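The Man Who Fills the Machines

The owner of Darnton Vending has asked me not to use his name, on the grounds that people who know it phone him about stuck quarters. He has been stocking snack machines in and near Punham for 13 years, and he agreed to talk on the condition that we do it in his van, between stops.

"People think it's passive income," he says, backing out of a loading dock with one hand. "I got up at four. Tell me which part of that was passive."

He started with a single used machine in the break room at Hermans, a tile warehouse on the edge of town. The machine cost him $3820, and for the first month it sold mostly to him. He would drive over to check on it, feel sorry for it, and buy a bag of pretzels. Then the warehouse added a night shift, and the pretzels went without his help.

He now runs eight machines, which he talks about the way other men talk about sons-in-law. The one at the bus depot eats dollar bills. The one at the dental office sells more caramel than any other on the route, and he has decided not to bring that up with the dentist.

What sells, I ask him, and he sighs for most of a block.

"Whatever I just stopped carrying. I had a fig bar in there all winter. Dust on it. I pull the fig bar, and I get a note taped to the glass. A long note, too. Two sides."

He has tried healthier things, usually after an office manager has read an article. One place in Rornia asked for a full row of unsalted almonds. He put them in at the start of August and visited them regularly until they expired. "They all told me they loved having the option," he says. "They loved it so much they left it there."

Bread and pastry are the gamble. They bring people in early, he says, but chips will forgive you for a late week and a bun won't. 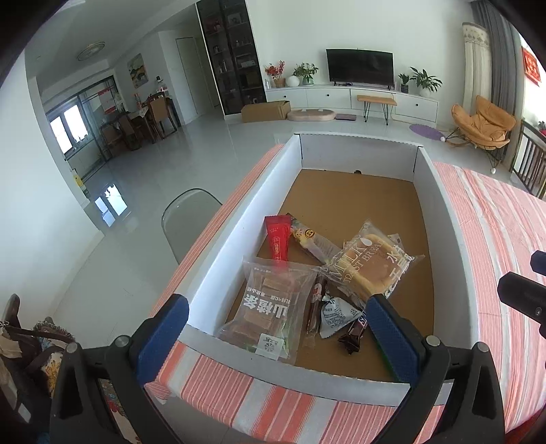
On Being Yelled At

The phone number on each machine goes straight to his pocket. Most calls are for a dollar or two, and he pays them all back, including the ones he doesn't believe. His largest claim came from a man who said he had lost $250 in one afternoon.

"I told him, sir, at some point that's between you and the machine."

He did mail the man a refund – for five dollars, with a bag of chips. The man wrote back to say he preferred barbecue.

I ask whether he would ever sell the route. He has had one offer, from a cousin, and turned it down out of affection for the cousin. Then we pull in at the depot, where a woman is already standing by the machine, holding a dollar bill flat against her coat and smoothing out the corners.

"Don't make eye contact," he says, and gets out to help her.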